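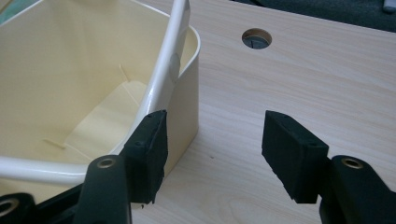

Against the Weekly Shop

May 19, 2022

For most of my adult life I bought groceries the way my parents did. Once a week I drove to the big store outside town, filled the trunk, drove home, and spent the next half hour finding places to put everything. I thought of this as the sensible way to do it. I now think it is a bad habit that a lot of us were taught to see as a good one.

I live in Nirness, on the side of town near the old rail depot. The closest large supermarket is a Galindo, 10 miles out on the Plarbridge road. There is a small grocery two streets from my house. It sells produce, bread, milk, eggs, some meat, canned goods and a shelf of cleaning supplies. For years I used it only when I ran out of something, and I felt a little guilty each time, as if the extra trip proved I had planned poorly.

In January my car needed a part that took weeks to arrive. I had to buy what I could carry home, so I went to the small store every day or every other day. When the car came back I kept going.

The usual case for the weekly shop is money. Prices at the big store are lower, and I won't pretend otherwise. A can of tomatoes costs more at my corner store than at Galindo. So does a box of cereal, and the difference on laundry soap is hard to defend. If you put the same list of goods through both registers, the big store wins.

But I never bought the same list of goods at both. At the big store I bought what I thought the coming week would look like. I bought salad greens for the person I planned to be on the fourth day, and on the fourth day I ate toast. I bought the larger bag of potatoes because it cost less per pound, and some of them grew sprouts in the cupboard. I bought two jars of something because the second was half off. People who compare prices compare what goes into the cart. They rarely compare what gets eaten.

I kept my receipts before and after the change, mostly out of stubbornness. In the last full month of weekly trips I spent 67 dollars more than in the first full month without them. I don't offer that as proof of anything. I live with one other person, our habits are our own, and one month is a short time. It was enough to make me stop believing that I was saving money by driving out of town.

The second argument is time, and I found it weaker than I expected. The big trip took up most of a morning once I counted the drive, the parking lot, the aisles, the line and the unloading. A trip to the corner takes as long as the walk plus a few minutes inside. Added together over a week, the small trips may come close to the big one. They don't feel the same, though. The walk is something I would be glad to do anyway, and I often do it on the way back from somewhere else. I can't say that about the parking lot.

There is also the matter of deciding. A weekly shop asks you to settle seven dinners at once, usually when you are hungry or have just eaten, neither of which is a good state for it. I was never any good at this. I wrote meal plans and lost them. Now I decide on dinner in the afternoon and buy what is missing. If the weather turns hot I don't have a pot roast waiting for me. If the store has good green beans we have green beans.

The refrigerator changed too. Ours used to be so full that finding the mustard meant taking out three other things. Food at the back was forgotten, and we threw it away in a batch before the next trip. These days I can see the back wall. I know what we have. When there is half an onion in there I use it, mainly for the reason that I keep seeing it.

I should be fair about who can live this way. My sister lives in Skekeck, where the last grocery inside the town closed years ago. Her nearest store of any kind is a 40 minute round trip by car. She has three children and a job with fixed hours. Telling her to shop every day would be insulting, and the weekly trip is the right choice for her. It may be the only choice. The same goes for anyone who finds carrying bags painful, or whose corner store sells nothing but chips and lottery tickets.

Her case bothers me, and it is part of why I wanted to write this. Skekeck had a grocery while people used it. When the large store opened on the highway, the people with cars began to do their main shopping there and went to the local place for forgotten items. A store can't live on forgotten items. It needs people to buy dinner. It closed, and after that the people without cars had to find rides, and the people with cars lost the ability to pick up a lemon.

I used the store near me in just that way, as a backup. I would have been sorry to see it close, and I was doing very little to keep it open. Plenty of people say they want shops they can walk to. When a town holds a meeting about its main street, the wish comes up every time. Then most of us go home and drive to the place with the lower prices and the bigger lot. I did it for years and never connected the two.

Some of what I buy still comes from the big store. Every couple of months I go for rice, soap, paper goods and other things that keep. That seems to me what a store like that is good for. Fresh food is different. It doesn't wait for you, and buying seven days of it at a time means eating most of it past its best.

The objection I hear most is that shopping so often sounds like a chore repeated daily. I understand it, as I would have said the same. What made the old trip a chore was its size. Buying a loaf, a few carrots and some cheese is a small errand, and it ends before I have had time to mind it. Last night I forgot the milk. I got it this morning.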